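About Piken

Piken looks after robot cells for companies and labs that own one or two of them and don't have a maintenance department of their own. We set them up, check them on a schedule, and repair them when something wears out or gets bent. Most of our customers have small arms on tables: two arms facing a shared work area, grippers on the ends, a few bins and test parts.

We started in September, in half of a unit on Ritchie Street, with one bench and a contract to service a single cell. The other half of the unit is ours now too. The bench is still in use.

What we do

Our work falls into setup and care. Setup means we come to your site, bolt down the bases, run the cables, mount the grippers and cameras, and teach the arms where the table is. Care means we come back. A standard care contract covers a visit every 30 days, a written report after each visit, and parts at list price. We also take in grippers by mail and send them back rebuilt.

We don't write application software and we don't sell arms. If you need someone for either of those, ask and we will tell you who our customers use.

The Pluten cell

The machine we know best is the one we call the Pluten cell, after the customer that ordered the first one. It is a two-arm table cell, and we have a copy of it in our own shop. New technicians learn on it, and we try repairs on it before we do them at a customer's site.

A visit to a Pluten cell goes in the same order each time. The technician reads the log first and talks to whoever runs the cell. Then the power goes off and the lockout tag goes on, and the mechanical checks are done by hand. Base bolts are checked with a torque wrench. Each joint is moved slowly through its range while the technician feels for rough spots. Joint cap screws are checked for looseness, and any that have backed out are cleaned and refitted.

Grippers get the most time. The fingers are the part that touches everything, and they are usually the first part to need attention. We look at the gripping faces for smooth patches, wipe off dust and adhesive, and check that both fingers still close evenly. A finger that has taken a knock can look fine and still be a little out of line, so we close the gripper on a flat gauge and hold it up to a light. If there is a gap on one side, the finger comes off and goes in the report.

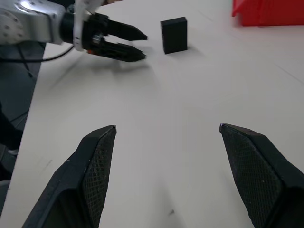 With the mechanical work finished, the tag comes off and the arms are powered up one at a time. Each arm is sent to its home position and then to a set of points over the table. We write down how far off it lands. After that both arms are run together at low speed, and the technician stays within reach of the stop button for the whole run. The last check is a grip test, in which each gripper picks up a test block, holds it, and puts it back down. We run it 46 times per arm. A single drop means we go back to the fingers and start the gripper checks again.

Cables are looked at twice, once with the power off and once while the arms move. A cable that hangs clear when the arm is parked may rub on a table edge when the arm reaches across. We add a clip or change the slack, and we mark the spot with tape so the next technician can see whether it has moved.

Tables and surroundings

A fair number of the calls we get about arms end with us adjusting the table. A table that rocks will make a good arm look bad. We level it, lock the feet, and measure the top at five places. Small scratches in the surface don't matter to the arms, though we do wipe the whole top before calibration, and we ask customers to keep bins in the same places from visit to visit.

We also ask that the floor next to the cell be kept as clear as the room allows. Technicians kneel there.

Our shop

The shop has the practice cell, two repair benches, a parts room, and a small office. Spare parts are kept under the Punov numbering system, which is our own. Every part has a three-digit number, and the number is written on the bag, on the shelf, and in your report. If your report says 686, that is a pair of replacement finger pads, and you can order it by that number alone.

Worn parts come back with us unless you want to keep them. We hang on to them until the following visit in case there is a question about what was replaced. After that they are scrapped.

The people who work here

All of our technicians have done repair work somewhere else before they came to Piken. Some fixed packaging machines, some came from office equipment, and one spent years on elevator doors. Training on the practice cell takes 5 weeks. During that time a new technician takes both grippers apart and puts them back together until the cell passes its grip test without help from anyone else. The first site visits are always made in pairs.

The same technician goes to the same customer whenever we can manage it. When we can't, the replacement reads the last few reports before leaving the shop.

Reports

You get a report after each visit. It lists what was checked, what was measured, what was changed, and what we think will need changing next. We write it in plain English so that the person who runs the cell can use it, and we keep a copy for as long as the cell is under contract. If you sell or move the cell, we can pass the file on to the new site with your written permission.

Getting in touch

Use the service form if your cell is down. Please give the cell number from the plate on the base, say which arm has the problem, and copy in the last lines of the log if you can get them. For new contracts, use the general form and tell us how many arms you have and how much space there is on each side of the table.

Grippers sent by mail should be packed with the fingers open and something soft between them. Put your name and return address inside the box as well as on the outside.

Page last updated 17/01/2021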